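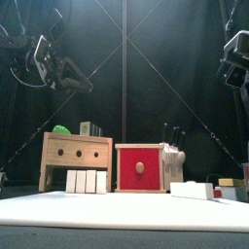 The Niltik tabletop prop set, with an arm on each side of the table

I've had the Niltik prop set on the bench since June, and a few of you have written in to ask if it's worth the money for two-arm practice. Short answer: yes, mostly, if you already have the arms and you're sick of stacking the same foam cubes every night (I was so sick of them).

You pick your own mix from the catalog when you order. I went for the wooden box with the three round holes in the front, the cabinet with the red drawer panel, the knife block, and a bag of assorted blocks. It came to 5 parcels, which was a bit silly, but nothing was broken.

The cabinet is the star. The round wooden knob is just big enough for my grippers to get hold of, and it's a proper drawer pull, so the arm has to keep a straight line all the way out or the drawer binds. My first evening with it was 30 tries and 8 clean pulls. By the end of the second week I was bored of succeeding, so I started turning the cabinet a little between runs – that woke things up again!

I like the holed box too, more than I thought I would. You can stand blocks on top of it and tuck more in the gap underneath, and reaching under there with a fat gripper housing is a real test of your wrist planning. I've bumped the legs more times than I want to admit.

The knife block is where I'd grumble. The black handles look great, but they vanish against a black curtain like mine, and my vision setup kept losing the tips. If your backdrop is dark, hang something lighter or skip this piece. The white blocks on a white table top aren't much easier, so I'd love a set in stronger colors.

Compared with the Jonis kit I had before, the wood feels nicer and the drawer runs smoother. Jonis does give you a printed layout mat, though, and Niltik leaves you to work out your own starting positions. I ended up marking mine with tape.

My logs say 2,264 grasps so far, and the only wear I've found is a shiny spot on the drawer knob. Four stars from me. I'd buy the cabinet again tomorrow, and I'd leave the knife block for people with better lighting than I've got.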